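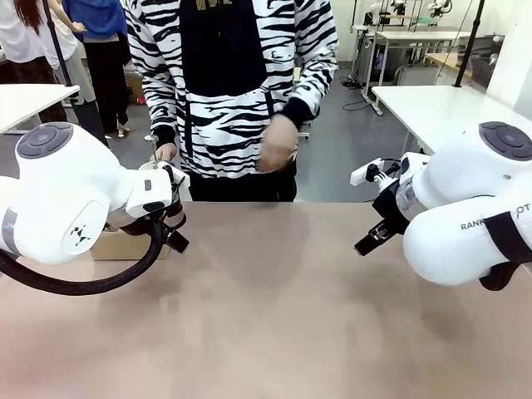

Frequently asked questions

Steleldale Climate and Livelihoods Fund

Who can apply for a grant?
Any community group, farmers' association or small charity which is registered for 2 years or more. Private companies cannot apply alone, but they can be a partner of a group.

What kind of projects do you support?
We support projects that lower emissions and also improve the income of poor households. In the last round we paid for solar pumps in Trarano and for a seed bank run by the women's group in Piso. We do not pay for conferences.

How much money can we ask for?
The maximum is $2,000 for a first grant. If your final report is accepted, you may ask for a larger amount the next time.

How long does the decision take?
Please allow 90 days from the closing date. The applications are read by Ingeborg Marti and Cirilo Ponce, and each one gets a written answer. Last year we received 552 applications, so we cannot give news by telephone in the meantime.

When is the closing date?
The present round closes on September 2, 2018. The following one will open in January.

Must we measure the carbon savings ourselves?
No. You send us the fuel or electricity bills from before and after the project, and Pirmin Mayrhofer makes the calculation. If there are no bills — this is common in villages without a meter — a simple diary of fuel use is enough.

Can we apply in another language?
Yes, in Spanish or German. Other languages need a short summary in English.

Is the fund connected with a government?
No. It was started with a gift from the Haslinger family and it is independent of any government program.

We were refused. May we try again?
Yes, once in each round. Please write at the top of the form what you have changed.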